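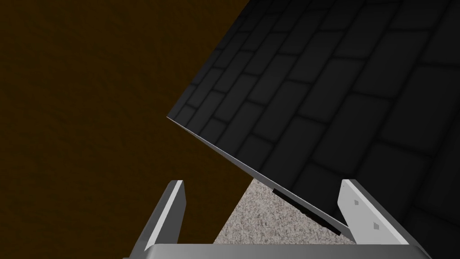
Open Textbooks > Writing & Communication > First-Year Composition

Contents | Previous | Next | Search this book

Chapter 8

Revising Is a Different Job from Writing

The first long paper I ever turned in was about a ferry company called Espinoza, which ran boats across the lake near where I grew up. I wrote it in one sitting, starting after dinner and finishing at 2 in the morning, and I was so pleased with it that I read the last paragraph out loud to my roommate (she was asleep, or pretending to be). I fixed a few commas, printed it, and handed it in on Thursday.

It came back with one sentence circled on page six and a note beside it: "Start here?" My teacher was right, and I was furious about it for a week. Everything before that sentence was me clearing my throat. I had told the reader what a ferry was. I had told the reader that transportation has been important to people for a long time. The thing I cared about, why the company kept its winter boat running when hardly anyone rode it, didn't show up until the paper was more than half over.

What I'd done to that draft is called proofreading, and it's a fine thing to do, at the end. What I hadn't done is revise it. This chapter is about the second one, and I'm going to ask you to keep the two apart in your head, because students mix them up all the time and so do plenty of people who write for a living.

8.1 What revising means

When you revise, you're willing to move things. Paragraphs change places, the ending turns into the opening, a page you worked hard on goes away. You might find that the paper has a different point from the one you set out to make. That's fine! It's very common, in fact, and if it happens to you in this course I'd like you to come tell me about it, or tell your own instructor, or at least tell the person sitting next to you.

Proofreading leaves all of that alone. You look at spelling, punctuation, missing words, the name you typed two different ways. If you proofread first you'll spend an hour polishing sentences that may not survive, and worse, you'll get attached to them. A sentence with all its commas in the right place looks finished, and it's hard to throw out something that looks finished.

In between those two there's editing, where you work on sentences for sound and clearness. We'll get to editing in Chapter 9. For now, try not to do it. I know you will anyway, and I do too, but try.

8.2 Getting some distance

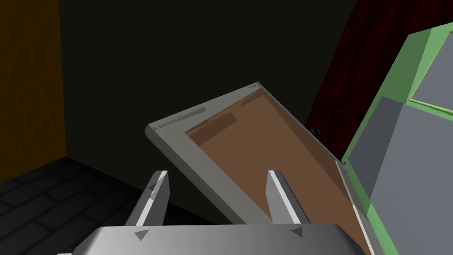
The trouble with your own draft is that you know what you meant. Your eye lands on a muddy sentence and your brain kindly fills in the missing piece, so the sentence seems clear. A stranger doesn't get that help. Most of the tricks in this section are ways of turning yourself into a stranger for an hour or so.

The easiest one is time. Leave the draft overnight if you can. Leave it for a weekend if you're lucky enough to have one. When I was writing a short history of the town of Seler I put the whole manuscript in a drawer for most of November, and when I took it out I found a chapter I had no memory of writing and a joke about parsnips that I still can't explain.

Changing the look of the page helps too. Pick a font you dislike, make the margins wider, print it on paper if you usually read on a screen. Read it somewhere you don't normally work. I like the bus.

Then there's reading out loud, and I mean with your voice, at a normal speed, to the end. You'll hear the sentence that runs out of air. You'll hear that you used "however" in three paragraphs in a row — I always do — and you'll hear the places where you get bored, and if you're bored your reader left a while ago.

8.3 The backward outline

You probably learned to make an outline before you write. Try making one after. Take your draft, and next to each paragraph write down what that paragraph says, in eight words or fewer. Don't write what it's about; write what it says. "Ticket prices" is what a paragraph is about. "Low ticket prices kept the winter boat alive" is what it says.

Jhosep Alvarado, a student in one of my evening sections, let me use his backward outline for this chapter. His paper was on the Hodo, a small movie theater that closed and then opened again under new owners. The draft had 16 paragraphs. When he'd written his notes down the side of the page, four of them said nearly the same thing, that people missed the theater when it was gone, and one had no note at all. He'd sat looking at that one for ten minutes and couldn't find anything it said.

He cut the empty one, folded the four into one, and moved a story about the old projectionist up to the front. The second draft was shorter by up to 140 words a page in places, and it was a much better paper. You'll read both versions in 8.5.

8.4 Before you go on

Find a draft of your own to work with as you read, preferably one you thought was done. An old one from another class is fine. Katherine Tello, who taught this course before me, used to have her students bring the paper they were proudest of, and I've kept that up, even though it makes for some gloomy faces in the first week.

Make the backward outline now, in pencil, right on the page. Keep it next to you for the rest of the chapter.

More in this book
Chapter 7: Finding Out What You Think
Chapter 9: Sentences, One at a Time
Chapter 10: Working with Other People's Words
Sample paper: Reopening the Hodo (first and second drafts)
Sample paper: Night Shift at the Evus Bakery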